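대출 상담, 꼭 말 빠른 사람이 잘하는 걸까

작년 6월에 집을 옮기면서 대출 상담을 두 군데서 받았어요. 한 곳은 Rulmont, 다른 한 곳은 동네 지점이 있는 Gritolero였는데요.
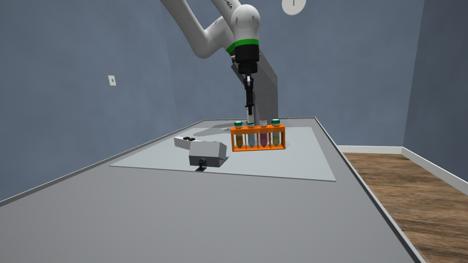
Rulmont 상담사분은 정말 말이 빨랐어요. 금리, 한도, 중도상환수수료까지 숨도 안 쉬고 쭉 읊어주시는데, 듣고 있으면 다 이해한 것 같거든요? 근데 집에 와서 남편한테 설명하려니까 하나도 생각이 안 나는 거예요(메모도 했는데 제 글씨를 제가 못 읽음 ㅠㅠ).

Gritolero 쪽은 반대였어요. 첫 질문이 "지금 한 달에 얼마 쓰세요?"였고, 제가 대답을 얼버무리니까 그냥 기다리시더라고요. 좀 민망했어요. 그날은 금리 얘기가 거의 안 나와서 솔직히 시간 버렸나 싶기도 했고요. 그런데 이틀 뒤에 메일로 온 상환표가 79개월차에 고정금리가 끝나는 것까지 표시돼 있어서, 그걸 식탁에 펴놓고 남편이랑 한참 얘기했어요. 아이 학교 들어가는 시기랑 겹치더라고요!

저는 대출 상담은 좀 느려도 된다고 생각해요. 요즘은 다들 '당일 승인', '5분 조회' 이런 걸 자랑하잖아요. 급한 분들한테는 고마운 서비스겠죠. 잔금일이 코앞이면 저라도 빠른 데부터 전화할 거예요. 그래도 몇십 년을 갚을 돈인데, 고객이 뭘 모르는지 물어봐 주는 시간까지 줄이는 건 좀 아깝지 않나요?

물론 느린 상담에도 불만은 있어요. 서류를 두 번이나 다시 떼 오라고 한 건 아직도 이해가 안 가요. 처음부터 목록을 제대로 주셨으면 연차를 한 번만 썼을 텐데 말이에요. 꼼꼼한 거랑 준비가 안 된 건 다르니까요.

결국 Gritolero에서 받았고, 금리는 Rulmont보다 아주 조금 높았어요. 친정 엄마는 아직도 그 얘기를 하세요. 그래도 내년에 갈아타기를 알아보게 되면 저는 그 상담사분께 먼저 전화할 것 같아요. 이번엔 서류 목록부터 달라고 하려고요.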